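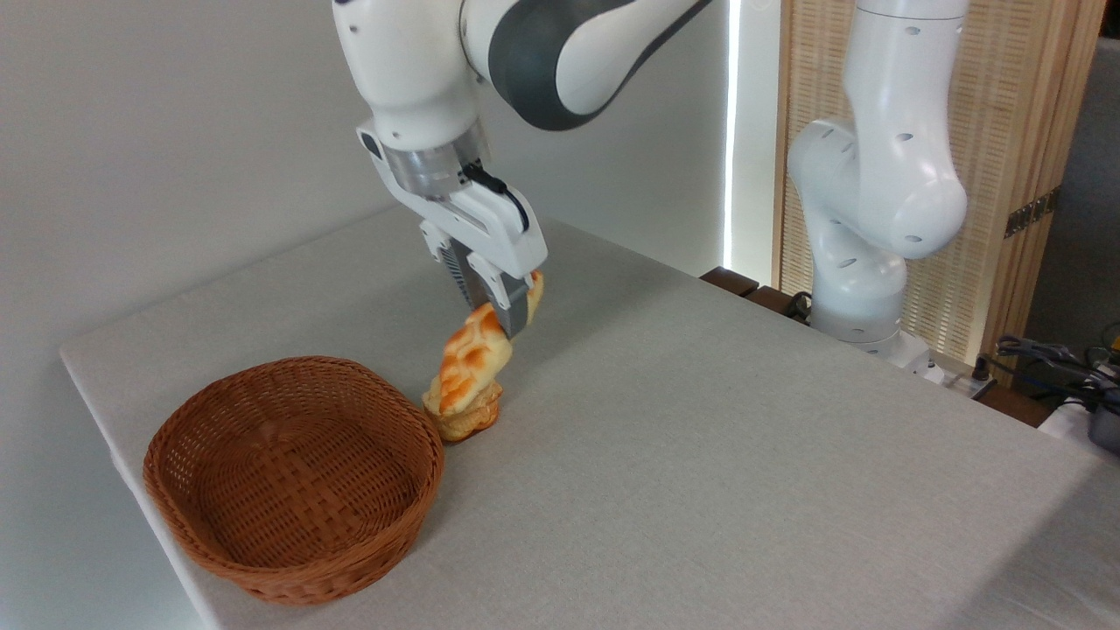
Brynhildur Blöndal thinks I am being unfair to Ernbridge, and wrote in to tell me so. A club that drew 2766 people to a women's league match in December, she argues, should be congratulated for opening the main ground at all, and columnists who moan about kick-off times are the reason clubs stop trying.

She has a point, and I've been turning it over for a week, mostly on the train home from the sort of kick-off I was moaning about.

The match against Doltport began at a quarter to eight at night. The last direct train leaves at 9.41. Anyone who has watched Doltport defend a corner knows that nothing involving them ends promptly, and sure enough over 200 of us were edging along the rows with ten minutes left, apologising to people's knees. I heard the winner from the car park. It sounded like a good one.

Nobody at the club set out to make life awkward. The fixture was moved for television, then moved again when the men's reserves needed the pitch, and the supporters got an email with a cheerful exclamation mark in the subject line. I have 27 of these emails now. I keep them in a folder, as other people keep parking fines.

What I'd like is dull. Pick an afternoon and stick to it. Stallska did this two seasons ago, playing every home game at two o'clock, and their crowds are now full of children who know the full-backs by name and have firm views on the left one. Their captain, Sólveig Hjaltadóttir, gets stopped in the supermarket. Ours could walk through the town centre in full kit and be asked where the netball was.

Blöndal says habit will come once the team is winning. I suspect she has it the wrong way round. We were winning that night, by the sound of it, and a fair part of the crowd was looking for platform 2.

I will renew my season ticket, of course. The club knows that, and I sometimes feel it has planned accordingly. The next home game is down for half past seven, subject to change.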